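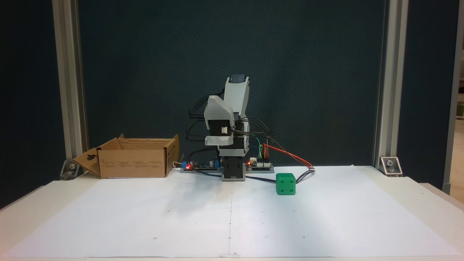

Desk Arm Tips for the After-School Build Club

Collected by Sandrine Marty, Verkham workshop room. Last changed 3/4/25.

These are for students working on the small arm kits for the Riviere pick-and-place round in May. Most of them came out of things that went wrong last year.

Paper on the table

Cover the whole tabletop with one big sheet of white paper before the arm goes down. Pencil your start positions right on it. When the marks get hard to read, change the sheet. Tape the edges only, so you can lift it without tearing.

Cables

Give the servo cables a loose loop beside the arm. Swing every joint by hand through its full travel with the power off and watch the loop. If it goes tight anywhere, let out more cable — do not just move the plug.

Jumper wires pull out of header pins very easily. Write down which color goes to which pin before you start, and tape the list inside the lid of your parts box. Vason kits come with a wiring card, but the card is for the older controller and two of the pins are swapped.

Keep boards flat on the table with nothing metal near them. Screws go in a jar lid. A lit LED means the board has power, so check for it before you touch a connector. Switch off at the wall first, then unplug.

Servo horns

Center the servo before you push the horn on. If you forget, the joint will run out of travel on one side and you will have to take the link apart again. Tighten the horn screw until it stops and no further. The plastic strips.

Picking up the cube

Use a plastic block with rounded edges for practice. Start with it close to the base, where the arm is steadiest, and move it out a little at a time. Run the same pick 25 times before changing anything in the code. If it misses the same way each time, fix the position. If it misses in different directions, look for a loose screw.

Close the jaw slowly. A jaw that keeps pushing after it has hold of the block will heat up the servo. We lost 3 that way.

Packing up

An open cardboard box next to the arm is fine for tools and spare leads during the session. For the trip to the Erkosport hall, fold the arm down by hand, wrap it in a towel and carry it upright. Boards travel separately in their bags.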